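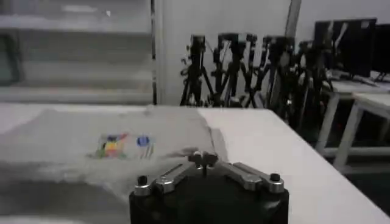
学会叠一件衣服要多久

09/04/2020　文/本刊特约撰稿

我母亲叠衣服有一套规矩。袖子先往后背折，领口朝上，下摆对齐了再用手掌抹一遍，抹完还要拍两下。小时候我问她为什么要拍，她想了半天，说外婆就是这么拍的。去Tanmont采访之前的那个晚上，我一边收拾行李一边想起这件事，忽然觉得自己要去看的，大概就是同一回事的另一种样子：一个人怎样把手上的习惯，交给另一双手。

Tanmont是一间不大的工作室，从车站出来还要走好长一段坡路，路边有两家修鞋铺和一家卖橄榄的。他们做的项目叫Mastero，说起来很朴素，就是教机器人做家务里最磨人的那一部分。教的办法也朴素，不靠一行一行地写动作，由人来做，机器跟着走一遍，把每个关节的角度、每只夹爪的开合统统记下来。一遍不够就十遍，十遍不够就再来。我到的那天，他们这一季的叠衣示范已经存下了1,026段。

负责带我的是Doaa Ait Brahim，讲话很快，走路更快，茶倒好了却总忘了喝。她以前在洗衣店打过工，那时候一个下午要叠两大筐床单，她说现在想起来，那可能是自己受过的最好的训练。我问她挑示范员看重什么，她说看重慢。年轻人手快，平时是好事，可坐到操纵杆前面，手一快，机械臂就跟着发急，录下来的东西全是急出来的毛病。

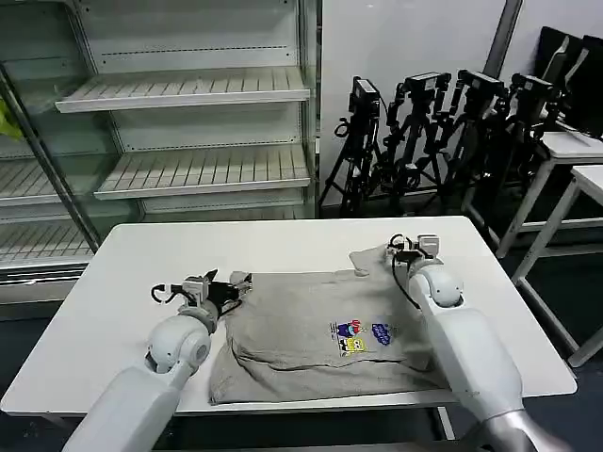 遥控一双手臂的感觉，和我事先想的很不一样。我以为会像玩游戏，坐下来才知道更像戴着厚手套穿针，眼睛看得见布，指头却什么也摸不着，轻重全凭猜。Doaa说新手最怕的是T恤，布软，没有骨头，一提就变形。左边的夹爪捏着肩膀那一带，右边的把一角拎起来，拎出一个小小的尖，这时候衣服底下已经鼓起一团，前面还有一片耷拉在桌沿外头，哪一边先动、动多少，都要在心里先过一遍。要是胸前像这件灰T恤一样印着花花绿绿的卡通图案，她反倒高兴一点，有个图案在那里，人的眼睛好找正中间。我自己试的时候，看准了图案，手却往反方向推了，衣服整个转了过去，她在旁边很厚道地没有笑出声。

Mastero团队里常为一件小事争论：叠坏了的示范要不要留。早先的做法是全部删掉，只给机器看最漂亮的那些。后来有人发现，这样教出来的机器像个从没犯过错的学生，衣角稍微滑一下就不知所措，夹爪停在半空，怎么等也不动。于是他们改了规矩，滑了、歪了、抓空了都可以留，只要示范的人自己把它救回来。Doaa管这种叫“补手”，还专门在记录本上画一个小圆圈。她翻给我看，有几页圆圈密密麻麻的，她说那几页是她最喜欢的。

我听了很有感触（写这行的人，谁没有几页画满圈的草稿呢！），当晚就把这一段写进了笔记，又发给几位一直关心这个题目的朋友看。

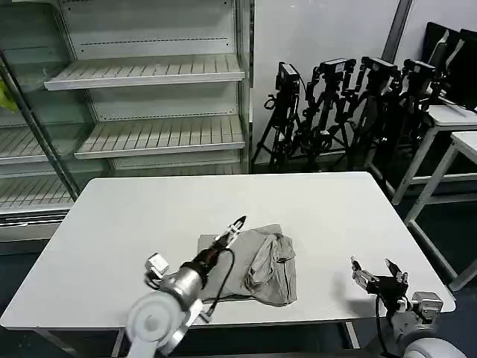 Brahim Zerouali并不完全同意，他回信说，补手固然可贵，但补得太多，机器学到的就会是绕远路，本来两步能做完的事，它要先弄乱再收拾；他主张每个示范员先练到能连着叠好17件，再开始录，录的时候出了错才留，不要为了留错而出错。信的末尾他又添了一句，教人也是这个道理，先生自己得先会。

我把信念给Doaa听，她点头，又摇头，说17件她赞成，可是人一知道自己必须叠好，肩膀就硬了，手也跟着硬。她宁可让人聊着天叠。工作室里确实总有人聊天，聊孩子的学校，聊坡下那家橄榄又涨价了，聊Zorkosham那边新来的同行用什么办法教机器拧瓶盖。Zorkosham偏爱另一种教法，人直接握住机械臂，拉着它走，像大人扶着孩子的手写字。这种办法上手快，力道也传得真切，麻烦在于两只手臂要同时动，一个人往往顾不过来，得两个人配合，而两个人的脾气又未必合得来。Tanmont试过一阵，最后还是回到了遥控上，只在教抚平布面这类讲究力道的动作时，才会有人上前去扶一把。
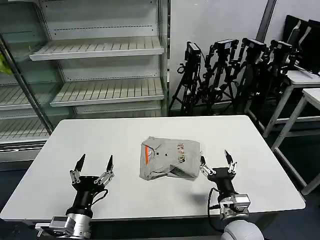
那么，怎样才算叠好了？这个问题我问了好几个人，答案都不一样。有人拿尺子量，有人看能不能放进抽屉，Doaa的标准是“明天早上你愿不愿意穿它”。她认为机器人叠的衣服不必像商店橱窗里的那样，四角笔直，连一道褶都没有，家里的衣柜本来就不是那个样子。像桌上那件，松松地折成一个大致的长方形，边上还皱着，右下角掖着一片深灰色的折边，两只夹爪张开着待在两旁，照她的说法，一个大孩子帮家里干活，做到这样就该夸了。当然夸完还要接着教，教的仍旧是那几样，先找肩膀，再找下摆，不要抢。

眼下Mastero最大的难处是换衣服。在短袖上学来的本事，碰到长袖就要打折扣，碰到带帽子的更是狼狈。团队里整理了一份“难叠榜”，前3名是连帽衫、吊带裙和四角带松紧的床单，最后这一样我深有同感，我活到这个年纪也没有叠好过一次。他们打算从10月开始录长袖，一家叫Panagiotou的洗衣行答应把旧工作服借给他们用，厚的薄的都有，有些洗了多年，布料软得像手帕。Doaa对此十分期待，说旧衣服脾气最怪，也最能教东西。

临走那天我又坐到操纵杆前试了一次，用了3倍于她的时间，总算把一件短袖折了起来。折完之后我不由自主地操纵着右手臂，往衣服上轻轻拍了两下。Doaa问这是什么步骤，我说是我外婆的。她想了想，把这一段也存了下来，在本子上问我该画什么记号。

分享 26　评论 8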